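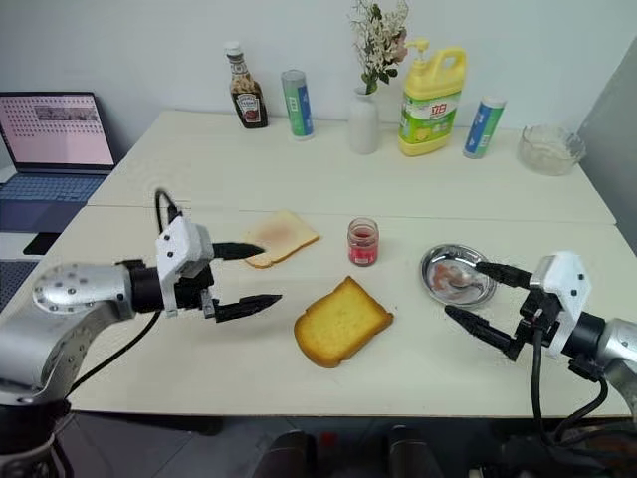 Fig. 1. The jam station from the operator's side: two arms, two slices, one jar, one dish with a spoon.

Week 5 handout: Collecting demonstrations

Read this before your lab slot on Tuesday, please. Last term I went through it out loud at the start of the session and we lost half the slot, so now it's on paper.

Quick recap of where we are. In week 4 you trained a policy on the Guerra set, which I handed to you all cleaned and trimmed. This week you make your own data. Each group drives the two arms through the jam task, and everything you record goes into the shared pool we call Sulden. By the end of the week the pool should hold 400 episodes, and we'll train on it in week 6. Each group owes me 20 good ones.

What counts as one episode

An episode starts with both arms at rest and ends with both arms at rest. In between: get jam onto the bread with the spoon, put the spoon back in the dish, let go. Cap it at 28 seconds. If you're still chasing the spoon at that point, stop the recording, mark it as a timeout and reset. Don't delete it! I want the timeouts too (they go in their own folder, and they don't count toward your 20).

People always ask me if they have to be smooth. Sort of. A small wobble is fine. What hurts us is dithering, where the gripper hangs over the bread for three seconds while you decide what to do next. The policy sees that hovering and learns to hover. I once trained a whole model on my own late-night episodes and it would park itself above the toast and just sit there, which was exactly what I'd been doing while I drank my coffee. So decide on your plan before you press record.

Varying the start

Look at Fig. 1 again. The toast is at a slight angle and nearer the front, the pale slice is a bit farther back with some red spread on it already, and the spoon is lying in the dish with jam on it. That's one starting layout. If all of you start from that one, we'll get a lovely policy that works for that layout and falls over when somebody nudges a slice.

So between episodes, change something. Turn the toast. Swap the slices. Move the jar closer to the dish, or farther away. Point the spoon handle somewhere else, but keep it where the right gripper can get to it. Start some episodes with clean bread and some with bread that's been spread already, and write down which. I'd like real variety here, so please don't just shift everything an inch to the left and call it new.

The row along the back wall (flowers, ketchup, dish soap, the canisters and so on) is clutter for this task. Neither arm should touch it. You can reorder it between batches if you like, and I'd be happy if you did, but leave it alone in the middle of a batch. The Jindov group will be recording with a much barer table, and in week 6 we'll compare the two.

The seam

The work surface is two tables pushed together, so there's a seam running across behind the bread. Check before every batch that they haven't drifted apart. Also have a look at the cables that hang down past the front edge, and keep your knees and your bag straps away from them.

Labels

Every episode gets one line in the log: group, episode number, layout note, outcome. Outcome is one of these words and nothing else:

done
partial
timeout
drop

"Partial" means jam reached the bread but the spoon didn't make it back to the dish. "Drop" means anything fell, even if you recovered beautifully afterward. Please no "mostly done", no smiley faces, the loading script chokes on them (yes, I know I should fix the script).

Upload with the Skurkasus tool from the lab machine. Wait for the green check before you log out.

To think about for week 6

Suppose the pool has plenty of "done" and hardly any episodes where the driver fumbles the spoon and picks it up again. What will the policy do the first time it fumbles? Write me half a page, with a sketch if it helps. Bring it on paper.

Wipe the table when you finish, and put the lid back on the jam.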